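共用スペースの天板に残る輪じみの手入れと、退去時の取扱いについて

投稿者:Barurcombe管理組合 総務担当
投稿日:2019年4月7日(日)

当組合では、集会室および給湯コーナーの天板の手入れについて、居住者の皆様から照会を受けております。対象は集会室の白いテーブルと、給湯コーナーの淡い灰色の天板です。いずれも入居当初からの備品であり、仕様書が残っておりません。

昨年11月の定期清掃以降、飲み物の容器を置いた跡と思われる輪状のくもりが複数箇所で確認されました。中性洗剤を含ませた布で拭いたところ、集会室の分はおおむね目立たなくなりましたが、給湯コーナーの分には変化が見られません。清掃用品の購入にあたっては、一件につき875円までを総務担当の裁量で支出できることとしており、高額な専用剤は避けたいと考えております。
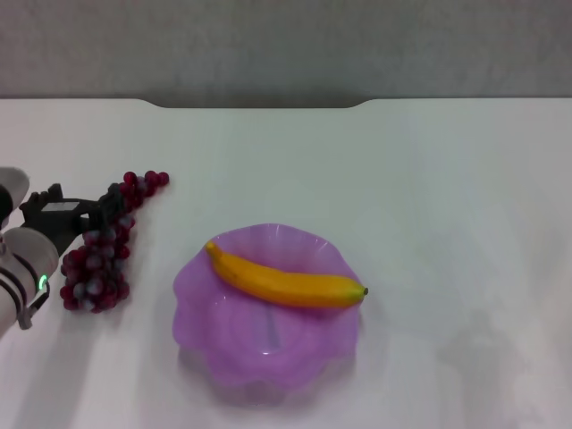
つきましては、次の二点についてご教示いただきたく存じます。第一に、材質が判明しない天板に対して、初めに試すべき清掃方法は何か。第二に、集会室を借用した団体に対し、輪じみの補修費を請求することは妥当か。なお、集会室の利用規程には「著しい汚損については利用者の負担とする」との定めがありますが、「著しい」の基準は示されておりません。

――――――――――

投稿者:Nastlow住まいの相談窓口

ご照会の件につき、次のとおり回答いたします。

材質が不明な場合は、酸性の洗浄剤の使用をお控えください。食酢やクエン酸は水あかの除去に広く用いられますが、大理石など石灰質の石材に用いると表面が侵され、つやが失われます。この変化は拭き取っても戻りません。また、樹脂系の化粧板であっても、研磨粒子を含むクリームクレンザーを用いると細かな傷が生じ、かえって汚れが定着しやすくなります。

作業の順序としては、まず天板の裏側や壁際など目立たない箇所を選び、水滴を一滴置いて十分間観察してください。水滴の下が濃く変色する場合は吸水性のある素材と考えられますので、水拭きを最小限にとどめ、石材を扱う専門業者に相談されることをお勧めいたします。変色がない場合は、ぬるま湯500ミリリットルに台所用中性洗剤を数滴加え、固く絞った布で拭いたのち、洗剤分が残らないよう水拭きと乾拭きを行ってください。
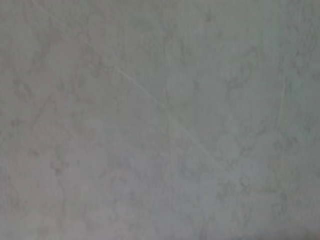 淡い灰色の地に濃い灰色のまだらが入った、石目調の表面

模様だけで天然石か化粧板かを判断することは困難です。木口(側面の断面)を確認できる場合は、表面の模様が厚みの中まで連続しているかをご覧ください。表層のみに模様があり、その下に別の素材が見えるときは、化粧板である可能性が高いと考えられます。ただし、側面にも同じ柄の材料が貼られている製品がありますので、裏面も併せてご確認ください。

中性洗剤で変化がない輪じみについては、汚れの付着のほか、熱や薬剤による表面の変質も考えられます。変質の場合、清掃による回復は見込めません。強くこすることは避け、補修または交換の可否をご検討ください。

――――――――――

投稿者:Gusance

当方の集会所では重曹のペーストでこすって落としました。同じ方法で問題ないと存じます。Papという店の重曹を使用しましたが、他の品でも差はないかと思います。費用についてはわかりかねます。

――――――――――

投稿者:Barurcombe管理組合 元理事

費用負担の点に限って申し上げます。

通常の利用に伴って生じる軽微な変化は、設備を管理する側の負担とするのが穏当と考えます。集会室は飲食を認めて貸し出しているのですから、容器の跡が残ることはあらかじめ想定すべきものです。利用前後の記録がなければ、どの団体の利用時に生じたものかを示すこともできません。現状では請求を見送るべきでしょう。

私の在任中には、輪じみの補修として2538円を一団体に請求した例がありますが、先方から利用前の状態について説明を求められ、後日全額を返金いたしました。その後、返却時の点検表に天板の欄を設け、貸出しの際に双方で署名する方式に改めております。書式は書庫の規程綴りに残っているはずです。

併せて、コースターの常備をご検討ください。当時は二十枚組を1153円で購入し、給湯コーナーの引き出しに置いておりました。875円の裁量枠を超えますので、理事会への報告が必要です。

なお、先の回答にある重曹のペーストは、材質が確認できるまでお使いにならないほうがよろしいかと存じます。粒子で表面のつやが変わった例を、別の棟の洗面台で見ております。

Nastlow住まいの相談掲示板 運営事務局|お問い合わせ|© Nastlow 無断転載を禁じます|ページの先頭へ戻る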